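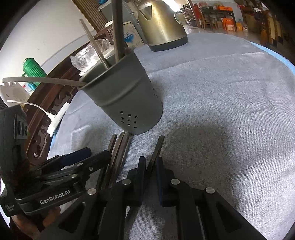 Figure 3. Cutlery holder in use as a tool stand, on a towel-covered table shared with a kettle and a mug.

4.2 Things that have changed jobs

Our interviewees seldom threw away a container. They promoted it. The holder in Figure 3 has drainage holes low on its front, a feature of great use to wet spoons and of none to the flat file that now leans in it. We logged 40 such reassignments across 23 households and small workshops, and the kitchen supplied more than its fair share of them.

Asked why a file should live beside the kettle, participants tended to look at us with some pity. Tea is made several times a day, so anything kept near the kettle is seen several times a day, and a tool that is seen does not have to be hunted for. Hijazi's earlier study of repair corners calls this 'storage by thirst', a term we wish we had thought of first.

The towel deserves a word too. Terry cloth turned up under tools as often as under crockery, and owners praised it for keeping small parts from rolling away – a virtue the linen trade has been slow to advertise. It also marks out territory. On a shared table, what stands on the towel is understood to be in use, whatever the dust may suggest.

Long items remain a difficulty. A strip of metal that bends over the rim and carries on past the table edge is, strictly speaking, put away. Fashola coded these cases as 'stored', Wróbel as 'hazard', and after 30 minutes of discussion we kept both codes.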